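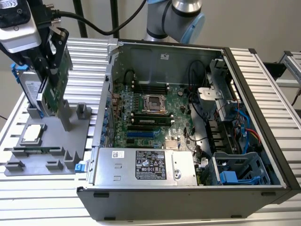
Open desktop tower with an empty processor socket

Grondemberg Race Day: Frequently Asked Questions

When is the meeting?
Sunday, November 22, 2020. Gates open two hours before the first race.

How many races are on the card?
There are 8 races. The feature is the Heltotlow Stakes, which is race 5.

How many people can attend?
The limit this year is 2,264, including members. Tickets must be bought online before the day. None will be sold at the gate.

Is there a dress code?
Members need a collared shirt and closed shoes. In the public areas, shorts and T-shirts are fine.

Can I bring my own food?
Yes, in the public areas. Glass and alcohol are not allowed through the gate.

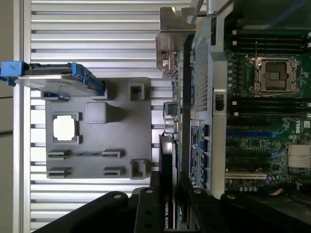 Gray fixture tray on a ribbed aluminum surface

Where do I park?
Use the Flasorance Road lot. Parking is free. The 76 bus also stops at the main gate.

Can I place a bet at the track?
Yes. Betting windows are under the main stand. You must be 18 or older and carry photo ID.

What happens if it rains?
Racing goes ahead in light rain. If the track is ruled unsafe, tickets will be refunded to the card you paid with.

Are children allowed?
Children under 12 get in free with an adult, but they still need a ticket.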